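Filed under: Bench Notes / Visits & Demos

We use cookies to remember your settings and see which pages get read. By staying on this site you agree to this. Accept | Manage

26 Jun 2019. Open day, writing this up before I forget it all

Well, that was a long one! My feet hurt and I've eaten far too many of the little lemon cookies, but I think it went pretty well. We had 80 people signed up and nearly all of them came through the bench area at some point, in groups of 10 (the Ornley people came as one big clump of 15 and I didn't have the heart to split them up, so the back row mostly saw elbows).

Setup first. I'd planned on the flat bench and then went with the slatted table after all, so we could bolt things down wherever we liked. The tower went on its side with the cover off, and the gray printed plate sat to the left of it, next to the case. That's the second version of the plate, the one with the tall post. I still don't love the corner blocks. If anyone reprints it before July, please use the file in the Abreu folder and leave the one on the desktop alone, that's the old spacing.

The talk was supposed to be 10 minutes per group. I went over every single time. People wanted to know about everything except what I'd prepared! I had this whole bit ready about path planning and the first question was whether the arm gets tired. (Kid from the first group, maybe seven years old. I said no, but the person programming it does, and got a laugh out of the parents.)
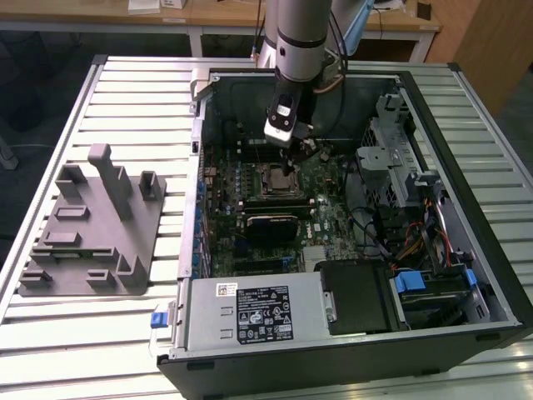 Posted by Beverley Pomare | Bench Notes

The part everybody leaned in for was the fingers going down over the CPU socket. I'd been worried it would look like nothing much from where they were standing, because the arm is slow in there and I'd knocked the speed down to 15 percent for the day, but slow was kind of perfect. You could hear them go quiet. I talked through the lever on the side of the socket and why we keep coming back to it as a test: it's small and it's metal, and there are memory slots and a graphics card right up close that you really don't want to bump.

Somebody from Flotar asked why we'd picked such an ordinary old Dell. Good question, and the answer is that an ordinary old Dell is what turns up in recycling by the pallet. He also wanted to know what we do about the cables. I pointed at the black bundles coming down off the drive cage and said, well, mostly we complain about them. We had a nice chat after that about tying them back first as a separate step. He says they tried it on their line and it cost them more time than it saved. Must write to him and ask for numbers.

Things that went wrong: the Nakevix software threw a timeout in the third group and I had to restart it while making small talk about the weather. Same error as last week, right after homing. I saved the log this time. Also I printed 50 handouts and ran out before lunch, so the afternoon people got a web address on a sticky note. Sorry, afternoon people.

Things I'd do again: letting visitors hold a spare finger pad and squeeze it. It costs nothing and they loved it! One woman who repairs sewing machines spent ages turning hers over and then told me the edge was too sharp for thin clips, and she showed me where on a bit of scrap. I think she's right. I'm going to sand one down and try it.

Still to do: log to Nakevix support, new handouts, one finger pad with a rounder edge. And could whoever borrowed my long hex key please put it back in the drawer, I need it to get the plate off.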